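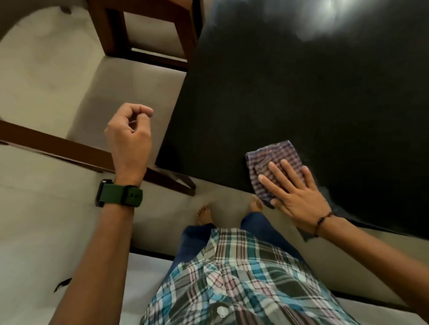 Pushpa Sisodia asked whether the table wiping recordings should keep going before the arm has learned to fold a cloth, as a cloth that starts out bunched is a different job from one that starts out flat. She would like the two labeled separately from now on.

The chair agreed to the labels. Flat start and bunched start will be two tasks in the list. Recordings already in the Lamont folder will be relabeled by hand before the next training run.

Minutes, Household Tasks Group, Buvstead office
2023-08-09

Minutes of the last meeting approved with one change. Item 4 should read "left hand free," not "left hand tied."

1. Demonstrations by hand

Wiping by bare hand is ahead of schedule. The group looked at several clips on the wall screen. Main points raised:

Head view is good when the person looks down at the table. It is poor when the person leans far over, as the view tilts and the far half of the table drops out. Demonstrators to sit back between passes.

The left hand drifts in the air during wiping. The hand tracker reads this as a pinch, and the model then tries to close the left gripper on nothing. Two ways to fix it were discussed: rest the left palm on the table, or mask the left hand in the data. Resting the palm was preferred. Masking stays as a fallback.

Black tabletops give trouble with glare from lights.
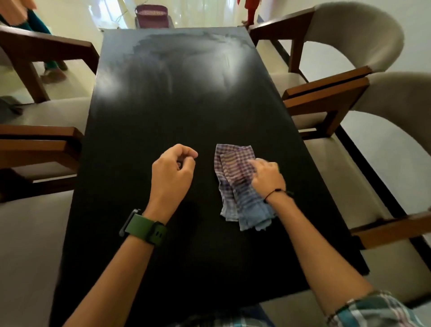 Glare moves with the head, so the model can't treat it as a fixed mark on the table. Stirosov suggested a filter on the lens. Their sample is due next week. Until then, keep the overhead light on for half of the sessions and off for the other half, and note which in the log.

People walking through at the back were discussed. Agreed to leave them in. The arm will be used in homes where people walk through.

2. Remote control sessions

Sastberg has delivered the second set of hand controllers. The delay between hand and arm is down but can still be felt on long strokes. Operators press too hard at the end of a stroke and the cloth bunches up under the gripper. This does not happen in the bare hand clips to the same degree.

Pushpa asked for force feedback to be turned up. Tried at the Lamont site in April and the operators found it tiring. Agreed to try again at a lower setting, with sessions of up to 6 minutes and a break after each.

3. Mixing the two kinds of data

No decision. The first run on hand clips alone reached the table edge but did not turn back. The run with remote clips added turned back but missed the corners. Three more runs are planned with different mixes. Results to come to the next meeting.

4. Actions

Relabel the Lamont folder, flat and bunched. Pushpa.
Write one page for demonstrators on sitting position and left palm. Pushpa.
Chase Stirosov for the filter sample. Chair.
Ask Sastberg about feedback settings below 3. Chair.

5. Any other business

The log sheet has no column for lighting. To be added.

Next meeting same time, same room.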